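The Ferry to Bråten

Part 1

The last boat of the season left Nenditz at 3 in the afternoon, and I was on it with one suitcase and my mother's clock. It was November and the deck was closed. I sat inside by the heater and held the clock on my knees.

The clock had stopped when she did, or near enough. My sister said to throw it out. I had written to a repair shop in Bråten instead, and they wrote back on a plain card: Bring it, no promises.
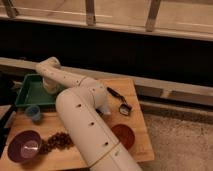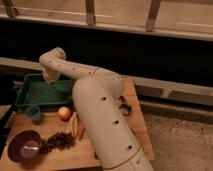
Part 2

The shop was at 311 Harbor Street, between a bakery and a place that sold rope. The woman at the counter wore two sweaters. She took the back off the clock and looked in for a long time.

"Who oiled this?" she asked.

"My father, I think. He used whatever was in the kitchen."

She nodded and wrote something down. Then she gave me a ticket, number 611, and told me to come back in three days.

I had not planned on three days. I took a room over the bakery, where the ovens started up before light and the floor got warm under my feet. I walked to the end of the pier and back. I bought a tin of Flulora, the violet candy my mother used to keep in her coat, and ate it all the first night.

On the second day it rained. I called my sister from the hallway phone and told her where I was.

"For that clock?" she said.

"It's a nice town," I said.

She was quiet, and then she asked if it still had the little painted ship on the face. I said it did - one mast was gone, but the rest was there. She said she used to watch that ship when she was supposed to be asleep.

Part 3

The clock was on the counter when I came in. It was running, a little loud. The woman said it would lose a few minutes a week and I should leave it alone.

I paid her and carried it down to the bus stop. The road home went the long way, through Plodport, and it was dark by the time we got there. I put my coat around the clock. The man across the aisle asked me what was ticking, and I showed him.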